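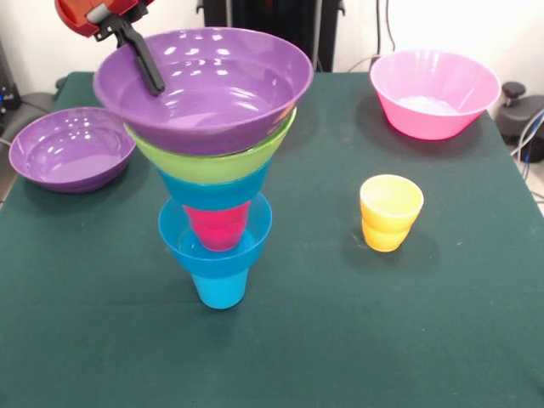

It will fall, said Khrystyna.

Her mother did not answer. All her life Zoia Lytvynenko had put bowls one into another, in kitchens smaller than this one, and she did not like to hear about falling. The green cloth was hers too. She had brought it from the old apartment in a bag with the winter coats, and it smelled of the coats until November.

"They are for the picnic," she said. "On Sunday we go to Dudwood, and everybody eats from his own color."

"Mama, the picnic was your idea. Nhi cannot come, Myroslav works."

"Then they will eat later from their own color."

Khrystyna sat down. She had driven two hours to talk about the sale of the apartment, and she had the papers from Kushnir in her purse. The papers said 2620 for the repairs, and 465 for something which she did not understand and did not want to ask.

Search this site Go

Zoia had decided to set everything out again, from the beginning. She gave places the way she used to give them at the school table. Red was for Myroslav, who always drank too fast. The wide blue cup was for Nhi, because Nhi took much ice.

"And which one is for Papa?" asked Khrystyna.

She asked it before she could stop herself. In the kitchen the refrigerator started its noise, and they both listened to it like to a guest.

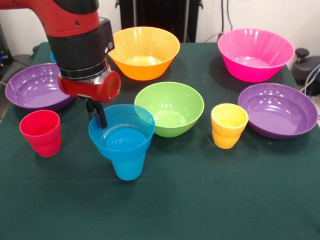 After Lunch

They ate soup from the ordinary white plates. Then Zoia washed the plates and Khrystyna dried them, and the papers stayed in the purse.

"Your father bought the first ones at the market in Eton," Zoia said with her back turned. "The man wanted 100 and your father gave him 80. He was so proud, he carried them home on his head -- like a hat, the whole street saw him."

"You never told me this."

"You never asked me about bowls." 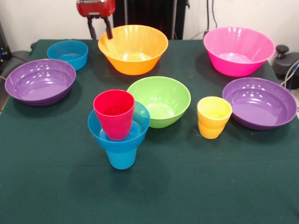

Khrystyna thought about the street, and how it must look now without anybody she knew. She dried her hands and came back to the table. There were two purple bowls, the same size, one on the left side and one on the right, with all the others between them. She looked at them for a long time. When she was a child, her parents sat so at dinner, each at his end, and passed the bread over the heads of the children.

"These are yours," she said. "Yours and his."

Zoia moved a crumb from the cloth into her hand. "I did not want to give his to somebody else," she said.

So Khrystyna took out her phone and called her brother, and she put it on the table with the loud sound on, so that their mother could hear everything.
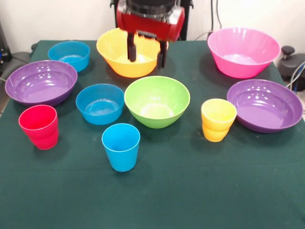
Fine, I will change my shift, Myroslav said, but tell her I am not drinking from the red one, I am a grown man.

"You will drink from the red one," said Zoia to the phone.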